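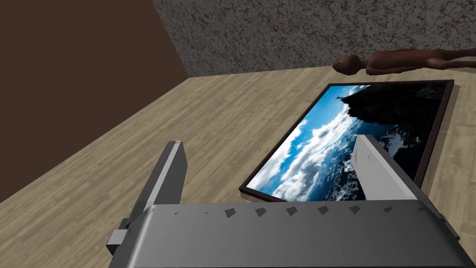 Wilari Student Robotics: Members Wanted for the Simulation Team

We have 3 open places on the team that builds practice rooms and teaches a simulated robot to handle objects in them. Any Rutwood student may apply, in any year and any major.

What you will do

Drive the arms by teleoperation, check the recordings, and label the ones we keep. The set stands at 3,870 runs. You will also help set up rooms. At the moment we work with a wood floor, stone and stucco walls, a landscape picture, and a white table with a laptop and a basketball on it.

Time

5 hours a week through March. Team meeting is Thursday at 6 p.m. in the Shabalala Building. The rest you can do from home if your computer runs Trurkadis, our simulator. If it doesn't, use the lab machines.
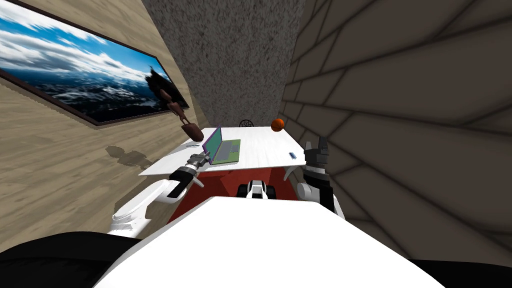

What we ask for

Some Python. Patience with repeated tasks. Experience with robots is not required, and new members train with Themba Maluleke for the first two meetings.

These are unpaid places. Course credit is possible if your advisor signs off before you start.

How to apply

Send a short note to Cherry Mae Dumlao, team lead, with your year, your major and the evenings you are free. No résumé needed.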